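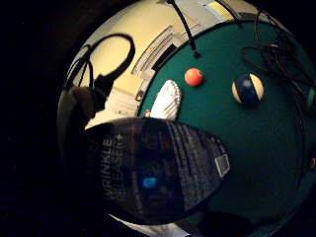 Fig. 10. Wrinkle releaser, with two balls on the green felt.

4. Clearing the Table Before Play

The Clollby table is a fine flat surface at a convenient height, and your household will have noticed. Clear it before every game.

1. Take off all bottles first. Wrinkle releaser is meant for shirts. It will do nothing for the cloth that you will enjoy paying for.

2. Remove small items from along the rim. Check by hand, as anything tan or beige is easy to miss in low light.

3. Move cables off the table and away from where players walk.

4. Collect the balls, solids and stripes alike, and set them in the tray. Do not use them to hold down laundry.

5. Brush the felt from the head end to the foot end with the Seluvine brush (part 239). Short strokes, one direction.

NOTE: Ironing on the table is not covered by the warranty. We added this line in April and would prefer not to discuss it.

CAUTION: Never spray anything over the felt. If liquid reaches the cloth, blot with a dry towel and leave the table uncovered for the night. Do not rub. For stains, order cloth kit 352 and see Section 7.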